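Hodis Bench Items: Screwdriver and Red Tray
README, part of the Trenura small tools set

Contents

1. Scope
2. Items
3. Pictures
4. Surface condition
5. Labelling rules
6. Known problems
7. Changes

1. Scope

The card covers one pairing of objects: a screwdriver and a red plastic tray used as its holder. It belongs to the bench group in Trenura, which has 16 pairings in total. Each pairing has its own folder and its own card. Cards are not merged, as some pairings are revised more often than others.

The subject is where a hand tool lies in relation to its container. Tool identification is handled in the Tostix list and should be looked up there.

2. Items

Screwdriver. Handle with a black collar, thin dark shaft. Entered under "hand tool, driver". Tip type is left blank in the item record unless it has been checked with the tool in hand. The handle colour is recorded as red; see section 6 for pink.

Tray. Shallow, rectangular, red plastic, open top. Walls flare slightly towards the rim. The older Hodis sheets call it a crate or a bin. All three words point to the same entry, and "tray" is the preferred one.

Fixed storage. A white wire mesh basket and a black wire rack form part of the bench. Neither is a target location in this pairing. Both have entries in the bench fittings list.

3. Pictures
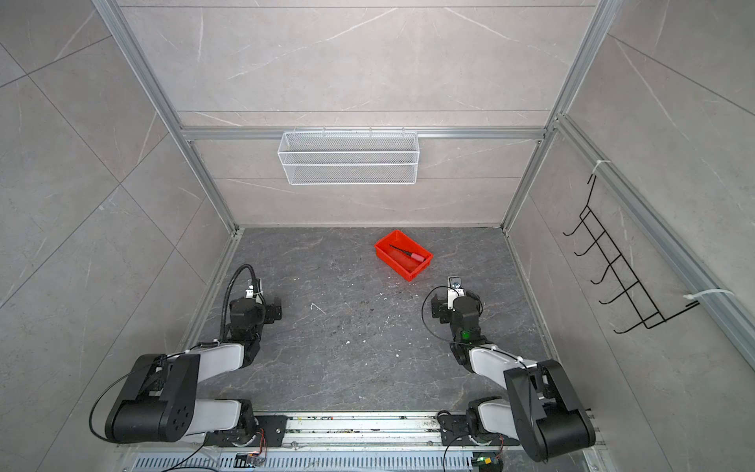
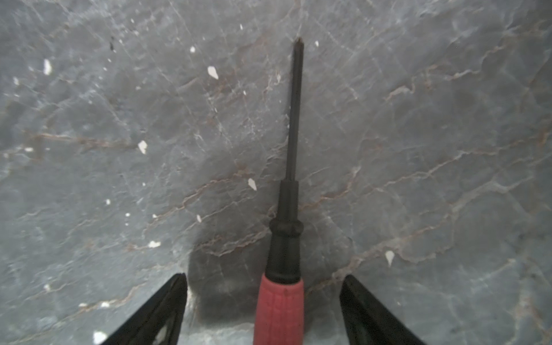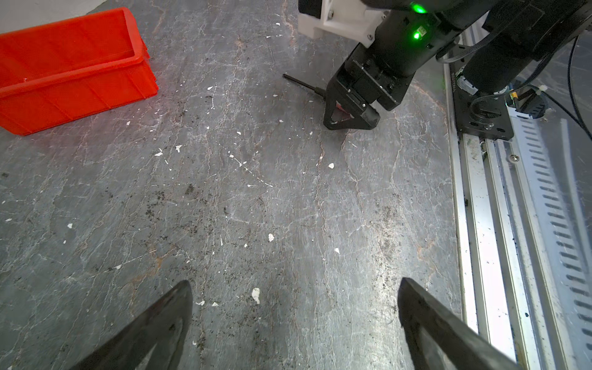
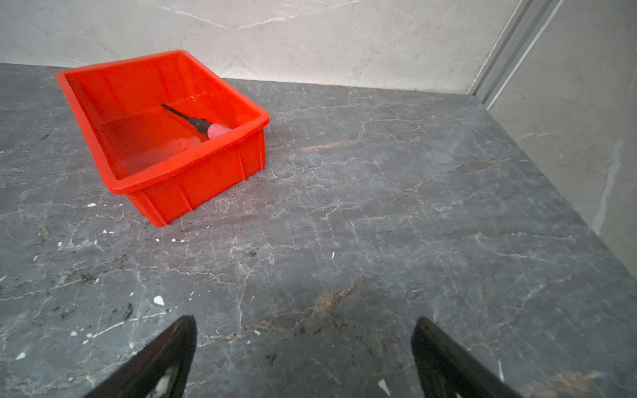
Grey marble-patterned surface throughout; tray visible in the first, third and fourth.

Tran, February

The two states used in the labels are "in tray" and "out of tray". The first and fourth pictures are "in tray", with the screwdriver lying in the tray and its shaft towards the upper left. The third shows the tray with nothing in it and is labelled "tray empty". In the second the screwdriver is between the gripper fingers and the tray is out of view, so the tray field is "not seen".

Order in the folder is by file number and carries no meaning as to time.

4. Surface condition

The surface pattern has pale veins and some rust-coloured ones. Debris is most noticeable in the third picture: dark grit and small white flecks, with a reddish-brown stain near the left edge. Debris is not an item and gets no label. Flecks larger than 3 mm may be noted in the remarks field, but this is optional and has been done unevenly.

Do not retouch the surface. Veins have been taken for thin objects in earlier passes, and those errors should be corrected in the labels only.

5. Labelling rules

One label per item per picture. An item partly out of view is still labelled if its type can be told from what remains.

"In tray" requires the whole handle to be inside the rim. A tool resting across the rim is "on tray".

Direction is given for the shaft, from handle to tip, in eight steps. Leave it blank when the tip cannot be found.

Reflections on the inside walls are ignored. The pale pink patch by the handle in the fourth picture is uncertain and has been left without a label.

6. Known problems

Colour names vary. The tray has been entered as red, red-orange and orange-red, and the handle as red or pink, depending on the picture. A search on colour alone will miss entries. Use the item number.

The Hodis sheets give the tray depth in two ways, inside and outside, without saying which. Treat the depth field as unreliable until it has been measured again.

About 112 labels across the bench group still use the old word "bin". They are valid but will be replaced.

7. Changes

Version 9. Preferred word set to "tray". State "tray empty" split off from "out of tray". Direction field reduced to eight steps. Fittings moved to their own list.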